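About Drodgate Breakfast Club

Drodgate Breakfast Club is a small not-for-profit that serves breakfast to students at two schools, Clumov Primary and Tawhiri College. We started with one toaster and a borrowed trestle. Last year we served 2,288 breakfasts between the two sites.

Carleen Nepia runs the club day to day. She was a school canteen manager for 34 terms before she came to us, and she still does the bread order herself. Dilek Kırmızıgül looks after training and equipment. Most of the people who help out are parents and older students, and they come for one or two mornings a term.

What we serve

Breakfast is simple. There is toast, fruit, milk and a hot cereal in the colder months. We use a grainy bread where we can get it, and a plain white loaf for the kids who won't touch seeds. Spreads are butter, jam, Vegemite and honey. We don't put nut spreads out at either school.

Doors open at 7:45 am and the last toast goes down at 8:30. Students don't need to book or bring money, and we don't ask why they've come.

How we set up

We work on small benches, so each toast station is kept to the same few things: a two-slot toaster, a plate and a cutting mat. The plate goes near the toaster so a slice hasn't far to travel. Buttering and cutting are done at a separate spot — a crowded toaster slows everyone down.

We've tried four-slot toasters and gone back to the two-slot kind. They fit the bench, they're cheap to replace and a student in Year 5 can manage one with an adult close by. Thick slices go in one at a time. 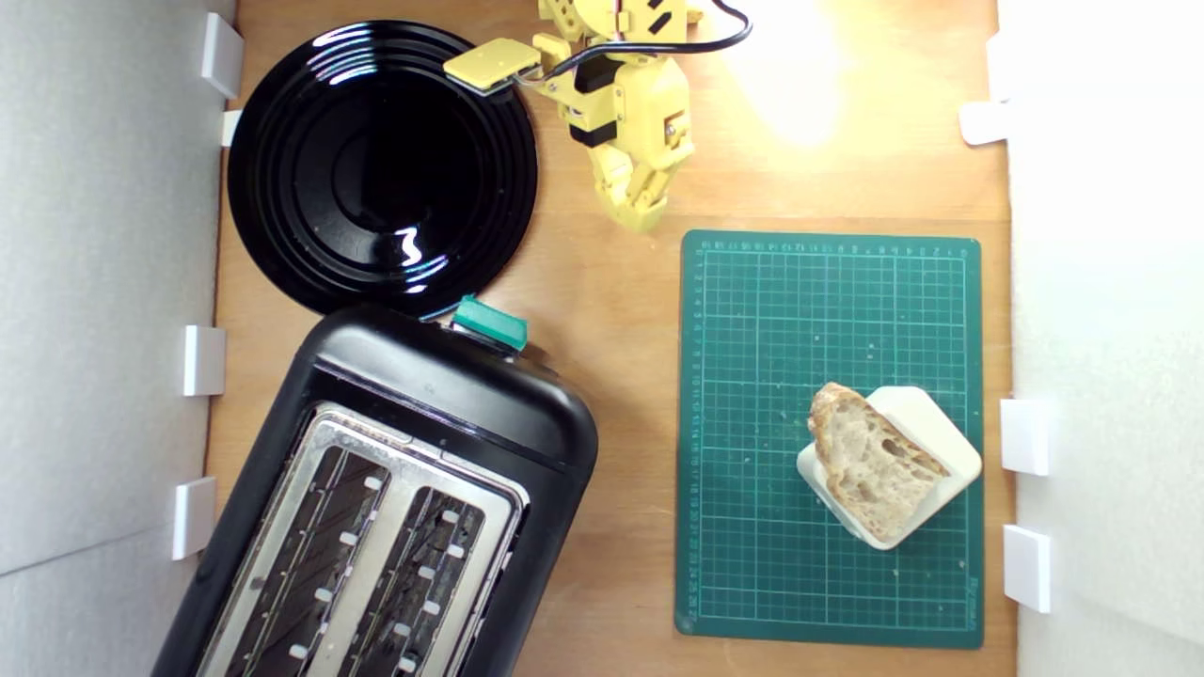
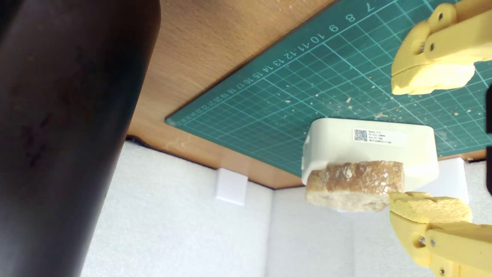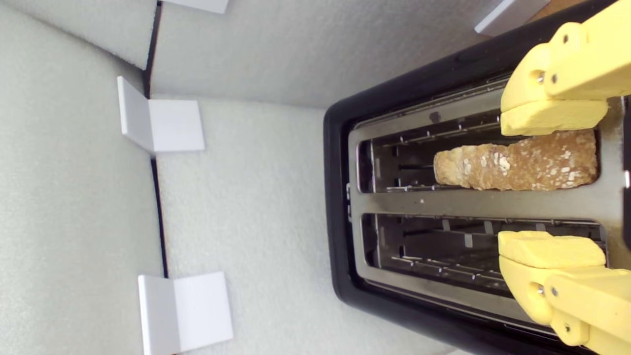 The toast station: plate and toaster, top; toast and the cutting mat, centre; a grainy slice in the toaster, bottom.

Cleaning up

Crumbs are most of the job. Mats get wiped down between groups and washed at the end of the morning. Toasters are switched off at the wall, unplugged and left to cool before anyone empties the crumb tray. We never let anyone fish a stuck slice out with a knife. Dilek covers this in the first ten minutes of training, and again at the start of every term.

Our numbers

We had 204 students through the door at least once last year. Clumov is the busier site, mainly on cold mornings. Tawhiri is quieter but the older kids eat more.

Where the money comes from

The Sumier Street bakery sells us bread at cost. The rest is paid for by a sausage sizzle in February and by small donations from families. Our biggest expense after bread is milk.

Getting in touch

If you'd like to help on a morning, leave your name at either school office and Carleen will ring you back. Helpers need a current Working with Children Check — we can give you the form.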